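Reading Labels on Round Containers: A Study of Pantry Shelves in Masness

Gilang Pangaribuan
Project report, Package and Information Design

Summary

This project looked at how quickly people can read handwritten and printed labels on food containers, and whether the shape of the container makes a difference. I surveyed 333 containers on the shelves of the Plostlow dry goods store in Masness, then asked 26 people to read labels on a smaller set in a classroom. Labels on round containers took longer to read and were misread more often. Most of the difference came from labels that were too wide for the curve they were stuck to. Turning the container fixed the problem but added time.

1. Background

Plostlow sells rice, beans, flour, spices and tea by weight. The goods are kept in reusable containers behind the counter and in a back storage room. Each container gets a label when it is filled, showing the product name, the date it was filled and a short lot code. Staff read these labels many times in a shift, often while reaching up or bending down.

I worked there part-time last year and noticed that some containers were picked up and put back several times before the right one was found. Cornstarch and rice flour were the worst pair. My first idea was that the handwriting was to blame. My project adviser suggested that I also look at the shape of the containers, and that became the main question.

2. Questions

Does a label take longer to read on a round container than on a flat-sided one?

How wide can a label be before part of it is hidden from someone standing in front of the shelf?

Does it matter where on the container the label is placed?

3. Survey of the shelves

The survey was done in September, in the mornings before the store opened. For every container I wrote down the shape, the diameter or face width, the label width, the height of the shelf and whether I could read the whole label from the normal standing position without touching anything.

Of the 333 containers, 100 were flat-sided and 233 were round. Every flat-sided container had its label on a single face, apart from two where the label had been folded around a corner. On the round containers the labels went on wherever the person filling them happened to be holding the container. Some were near the lid, some were near the base, and a fair number were crooked.

All the labels were the same size, cut from Travulance plain white sheets, which the store buys because they peel off without soaking. This meant that a label which looked narrow on a flour bin covered almost half the way around a spice jar. The start of the product name and the end of the lot code could not be seen at the same time on the smallest jars.

Shelf height also caused trouble. On the top shelf, labels close to the lid were easier to read than labels in the middle if the container leaned forward a little, and harder if it was pushed to the back. On the bottom shelf, people look down at the container, so a label near the base is seen at a steep angle and the letters look squashed. I had not planned to record the viewing angle, so I only have notes about this and no measurements.

4. Reading test

The test took place in a classroom in Krishnan Hall. I set up one shelf at chest height and used 18 containers, nine round and nine flat-sided. Each person stood at a tape line on the floor, looked at one container at a time and read the label aloud. Touching was allowed, and I noted each time someone turned a container. I timed them by phone from the moment the cover card was lifted until the last character was spoken.

With 26 readers and 18 containers there should have been 468 readings. Seventeen were thrown out, most of them because I started the timer late or because the reader began talking to me partway through. That left 451.

Half of the labels were printed and half were handwritten by me with the same marker the store uses. The lot codes were made up and had no pattern, so nobody could guess the end of a code from its beginning.

5. Results

Flat-sided containers were read faster by nearly every reader. The gap was small for printed labels on large round containers and clear for handwritten labels on small ones. When a reader had to turn the container, the time more than doubled.

The most common mistake was dropping the last character of the lot code. This happened when the label ran far enough around the side that the character was at the visible edge. Readers did not seem to notice that something was missing, and several of them said afterward that they thought all the codes were the same length. The second most common mistake was confusing 1 and 7 in my handwriting, and this happened on both shapes.

Curvature and tilt are a problem for anything square or rectangular on a round surface, not only for text. A shape turned away from the viewer gets narrower while its height stays nearly the same, and small details inside it close up first.

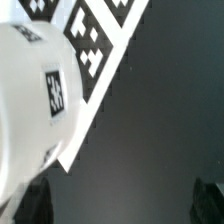
Figure 1. Small square markers on a rounded white surface. The one near the upper rim is tilted and looks narrow.

For the store's labels the same thing happens to the letters. Wide letters such as M and W became hard to tell apart from their neighbors near the sides of a jar, while tall narrow letters held up better.

6. Limits of the study

The readers were all students and most were under 25. The staff at Plostlow have a wider range of ages and two of them use reading glasses. The classroom had better light than the back storage room. I also wrote all the handwritten labels myself, so the results say something about my handwriting in particular. A second writer would have been easy to add and I should have done it.

7. Suggestions for the store

Use two label widths, a narrow one for spice jars and the current one for everything else.

On narrow labels, put the product name on the first line, the date on the second and the lot code on the third. At present the date and code share a line.

Place labels at mid-height on the middle shelves and closer to the lid on the bottom shelf.

Write 7 with a bar through it.

Keep cornstarch and rice flour on different shelves. The store made this change before the report was finished, so I could not compare the number of mix-ups before and after.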